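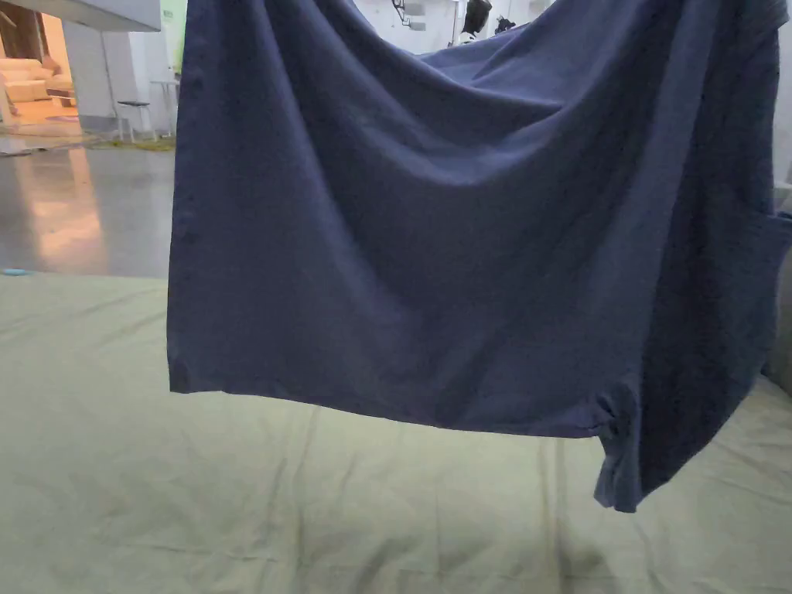
Un défroisseur à main ne remplacera jamais un fer, m'a répondu une lectrice quand j'ai annoncé cet essai, et elle ajoutait que le sien était au fond d'un placard depuis juin. Je partais à peu près du même avis. J'ai quand même acheté le Rilton de Grunby, et je m'en sers depuis neuf semaines.

L'appareil pèse 1443 g réservoir plein, sur ma balance de cuisine. C'est lourd à bout de bras. Il chauffe en 30 secondes, le cordon est assez long pour faire le tour du lit, et la gâchette se verrouille. Le bouchon du réservoir ferme mal si on ne l'aligne pas bien - j'ai trempé deux fois la moquette.

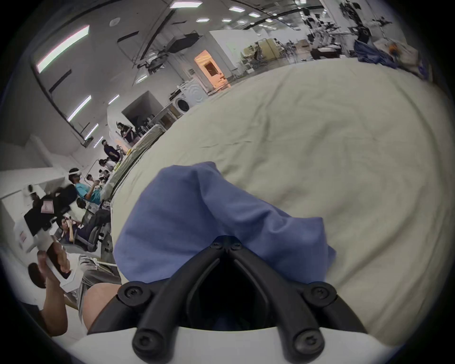 Sur les chemises en coton épais, le résultat est moyen. Le col demande trois passages et la patte de boutonnage reste gondolée. Pour le linge courant, c'est mieux. Un tissu bleu chiffonné comme celui de la photo, je le secoue, je le mets sur un cintre et je passe de haut en bas en tirant un peu sur l'ourlet. Les gros plis partent, les petits restent si la pièce a traîné longtemps en boule.
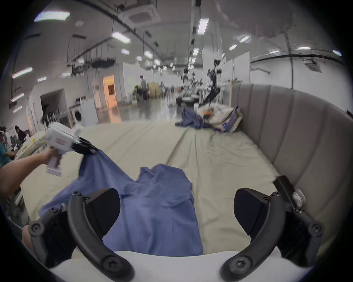
Faut-il de l'eau déminéralisée ?

La notice accepte l'eau du robinet, mais chez moi elle est très calcaire et des dépôts blancs sont apparus dès la deuxième semaine. Je coupe maintenant moitié-moitié. Le Celum, que j'avais avant, tolérait moins bien ce mélange et crachait des gouttes.
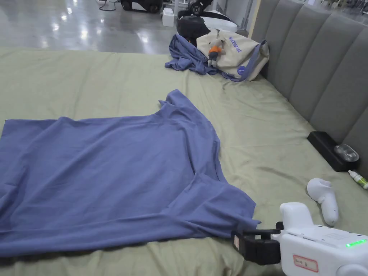

Le Celum avait en revanche une semelle plus large et tenait debout tout seul. Le Rilton doit être posé sur son socle, et le socle glisse.

Je l'ai pris chez Abeysekara, où la brosse pour lainages est vendue à part. Je m'en passe. Pour des tee-shirts et des robes légères, je le garde. Pour les chemises, je ressors le fer.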